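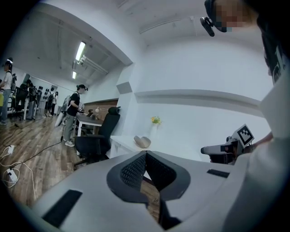

Figure 4. Head-mounted device with a small camera unit projecting forward from its strap (top right).

4.2 Position of the load and neck comfort

Equipment worn on the head is usually described by its total weight, and most buying guides for employers give only this number. Our results suggest that the weight alone does not explain well how tired the neck becomes. A device with an extra part in front of the forehead (Figure 4) moves the center of mass forward, and the muscles at the back of the neck must work against it during the whole time of wearing.

In the Mondov survey, 116 employees answered the questions on comfort at the beginning and at the end of the shift. They worked in the parcel halls at Wudbridge and Korngate, where headlamps, headsets and display glasses are all in daily use. The form was the same as in our study of 2011, with one change: the question about pain was divided into two, one for the neck and one for the pressure under the strap. In the older form these complaints were mixed together, and we could not separate them afterward.

Neck complaints were more frequent among those who looked down for a large part of their work, for example at the sorting tables. Employees who wore a similar device but looked mainly straight ahead complained more often about the strap. The difference between the two halls was small. We first expected that Korngate would give worse values, as the shifts there are longer, but the breaks are also longer and this may hide the effect.

The length of continuous wearing was also important. Up to 30 minutes, the answers were nearly the same for all types of equipment. After 48 minutes - the longest period without a break in the Wudbridge schedule - the types with a front load were rated clearly lower than the others. We did not measure muscle activity, so it is not possible to say when the change begins.

Some employees used the Naylor counterweight, a small pouch fixed to the back of the strap. It makes the total weight higher, but most of them preferred to keep it on. This group was chosen by the shift leaders and not by chance, and its answers are therefore reported separately in Section 4.3.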